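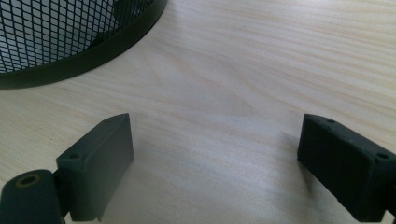
浅色木纹桌面与黑色金属网纸篓

“你先闻一下这个。”

还没坐下,宋智勋(Ji-hoon Song)就把一把干草塞到了我鼻子底下。我老老实实闻了闻,说挺香的,有点像茶叶。他高兴得不得了,又从另一只袋子里抓出一把:“那这个呢?”也香,甜一点。他等的就是这句话。“甜的这把,糖分差不多是前面那把的两倍。可你光看颜色,是不是觉得第一把更‘好’?它绿嘛!”

宋智勋在Nolley马场管草料,顺带给周边几家小马房看饲草检测报告。马场在Um镇往北的山坡上,常年住着19匹马,有退役的场地障碍马,有孩子们上课骑的矮马,还有两匹谁也说不准年纪的老母马。他原来学的是作物栽培,毕业后在种子公司跑过几年田,骑马是后来的事。“骑得很一般,”他说,“我教练讲我唯一的优点是不怕摔。”但一说到草,他的语速会明显变快,两只手也跟着比划起来。

我原本准备的第一个问题是马到底该补些什么营养品。他听完直摇头,倒没有不耐烦,是那种终于有人来问的兴奋。“大家一上来都问补什么。罐子、桶、粉、颗粒,摆一架子。我每次都反问一句:你家的草测过吗?十个里头能有一个说测过,我那天心情就特别好。一匹五百公斤的马,一天吃下去的干草怎么也得八到十公斤,你在上面撒一勺几十克的东西,撒得再认真,底下那八公斤是什么你不知道,这账怎么算?”

他并不反对补充料,马场自己也在用,盐砖和矿物质平衡料常年不断。他在意的是顺序,先看草,再看缺口,缺什么补什么。

说起检测,他从柜子里搬出三本厚厚的文件夹。这几年他经手送检的干草样品一共298份,绝大多数寄给一家叫Esadus的实验室,每份报告他都打印出来,用荧光笔画过。他随手翻开一页给我看,上面有水分、粗蛋白、中性洗涤纤维、水溶性碳水化合物,再往下是一长串矿物元素。“刚开始看很晕,我也晕过。你就先盯三个数:水分,糖,蛋白。水分高了容易发霉,糖高了胖马和得过蹄叶炎的马就要小心,蛋白太低呢,正在长身体的小马和带驹的母马不够用。这三个看明白了,再往下看钙磷比、铜和锌。”

取样是他最愿意讲的一段,讲得我都想去买一根取样管了。很多人送检,是从草捆外面揪一把塞进袋子就寄走。他说那样测出来的只是那一把。“草捆这东西,外面晒过,里面没晒;这一捆是地头割的,那一捆是洼地割的,差别大得吓人。要用取样管,接在电钻上,从草捆的短边中间打进去,打到芯子里。同一批草至少打十几二十捆,全部混匀,再分出一袋。”袋子要排掉空气封好,写上哪块地、第几茬、哪天打的捆。字要写清楚,他补了一句,因为他自己就收到过一份只写着“草”的样品。

那同一片地,每年都要测吗?

“每一批都要测!”他几乎是喊出来的,“同一片地,头茬和二茬就是两种东西。头茬晚割几天,穗都抽老了,纤维粗,马嚼得慢,热量低;二茬叶子多,软,香,马爱吃得要命,糖和蛋白也可能跟着上去。再加上那年下雨多不多,割的时候是早上还是下午。下午割的糖往往高一些,草晒了一天太阳,光合作用攒下来的都在里头。你看,多有意思!”

我承认,在这之前我从没觉得割草的钟点有什么意思。

接着聊到泡草。马场里有几匹容易发胖的矮马,夏末以后吃的都是泡过的干草。泡水能带走一部分可溶性糖,这在马主圈子里已经不算新鲜,做法却五花八门,有泡十分钟的,有泡一整夜的。宋智勋的习惯是用冷水泡将近60分钟,捞起来沥干,水倒掉,当天喂完。“水一定要倒到马够不着的地方,那是一桶糖水。天热的时候别泡太久,会发酵,酸味一出来马也不爱吃。还有一点经常被忘掉,泡的时候一部分矿物质也跟着走了,所以长期喂泡草的马,我会把矿物质重新算一遍。”

他特别提醒,泡草能降多少糖,每批草都不一样。他拿同一个办法泡过不同的草,再送去测,有的降得漂亮,有的几乎没怎么动。“所以我不会跟人家说,你泡一泡就安全了。得过蹄叶炎的马,先找本来就低糖的草,泡水算是再加一道保险。还有,一定要跟兽医一起定方案,我就是个看草的。”

要是为了粉尘呢?有呼吸道问题的马,他更倾向于蒸。蒸草机把草从里到外加热,灰尘和霉菌孢子都能压下去不少,糖倒是降得有限。两件事目的不同,他说自己常常要在电话里解释好几遍。没有蒸草机的人家,喂之前把草淋透,也比干抖着喂强。至于已经闻得出霉味的草,他的态度很干脆,泡也好蒸也好,都别往马嘴里送。

中间有一个骑完课的小姑娘跑进来,问她的矮马今天能不能多吃一点,因为它“跳得特别努力”。宋智勋很严肃地跟她商量了半天,最后批准了两片胡萝卜,要竖着切。小姑娘走了,他才回头接着讲慢食网。

马的胃不停地分泌胃酸,嘴里有草嚼着,唾液才能跟上去中和,所以他最怕的是一顿猛吃完、然后空等好几个小时。马场现在给大部分马用的是Wenadix的小孔草网,同样一份草,吃的时间能拉长不少。刚换网的那几天,有两匹马气得直用鼻子顶墙。“不能一下子全换。先拿大孔的过渡,旁边地上再散一点草,让它知道不会饿着。孔太小,马着急,咬网、拽网,牙和脖子都受罪。挂的高度也要想一想,太高了它仰着头吃,灰往鼻子里掉;太低了蹄子会踩进去,钉了蹄铁的尤其要当心。”

他自己更喜欢把几张小网分散挂在围栏不同的角上,让马走动着吃。去年12月他把这个办法用到了冬季围场,原先总站在门口发呆的一匹老骟马,后来一上午能把三个角都逛一圈。他说起这件事的样子,好像说的是自家孩子学会了骑车。

我问他,一个刚养第一匹马的人,明天就能做的事情是什么。

“称重!买一个行李秤,挂钩那种,50公斤量程的足够了。把你平时喂的那一网草挂上去称一称,我保证你会吓一跳。有人跟我说每顿喂‘一大网’,称出来两公斤半;也有人说‘就一小片’,那一片四公斤。草捆有松有紧,拿眼睛估是估不准的。连着称一个星期,记在本子上,再用体重带给马量一量,这时候你手里才算有了能讨论的东西。”

体重带不是很不准吗?

“绝对数是不太准,可你看趋势啊。同一个人,同一个时间,同一个位置量,两个星期一次,涨了还是掉了一目了然。再用手摸,肋骨摸不摸得到,脖子上面那条脊硬不硬,尾根两边鼓不鼓。冬天毛厚,光看是看不出来的,好多马开春一脱毛,主人才发现瘦了一圈。”

换草也是他反复念叨的事。新旧两批草要掺着喂,从四分之一开始,一点一点加上去,前后至少花一两个星期。大家对换精料普遍很小心,换干草却往往是旧的吃完直接开新的,肠道里那些帮着消化纤维的微生物根本来不及适应。所以他每年订草都订得早,旧草留出一截尾巴,专门用来过渡。草棚里他用粉笔在柱子上写批次,哪一垛先吃,哪一垛留着,进门就看得见。草垛底下垫着托盘,离墙留一条能侧身走过去的缝。他带我从那条缝里挤进去,一路挤一路讲通风。

9月25日,星期三,他要在马场办一场半天的看草会,附近的马主可以带自家的干草过来,现场教怎么打样、怎么读报告。我问他会不会紧张,他说紧张的是取样管只有两根,怕排队。“上回来的人比我想的多,有位大叔拉了整整一车草来,非要我每一捆都闻一闻。我真闻了!闻到后面什么都是香的。”

临走时他又塞给我一把草,还是最早那把绿的。我问回家能拿它干什么,我又没有马。

“你有兔子吗?”他问。

我也没有兔子。他想了想,说那就放在车里吧,味道能留好几天。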